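From: Irfan Talpur
To: Pekside growers list
Date: October 30, 2022
Subject: Re: Rumau tank system, group order

Tshepo Shabalala wrote:
> The Rumau people say a single unit will carry 900 barramundi
> to plate size on 2 per cent daily water exchange. If we get
> a few sheds in together the price comes down. Who's keen?

Not me, not yet. I've read the brochure twice and can't find what weight they mean by plate size, or what the fish were fed. Head counts are cheap. I'd want kilos per cubic metre and the oxygen readings at the end of the run, when the biofilter is working hardest.

The water exchange figure bothers me more. Nitrate has to go somewhere. When we ran the Cheema tanks at Stanport we were promised much the same, and by February we were dumping water every second day and paying to cart it.

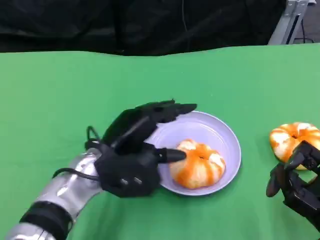 Then there's power. The brochure gives the pump draw and leaves out the chiller and the blower. Anyone who's had a summer blackout with a full shed knows which of those you miss first.

Tshepo, could you ask them for one customer who has harvested twice and will talk on the phone? If the logs stack up I'll put 100 fingerlings through a trial tank and pay for my own feed. I won't sign for a group order before that.

Irfan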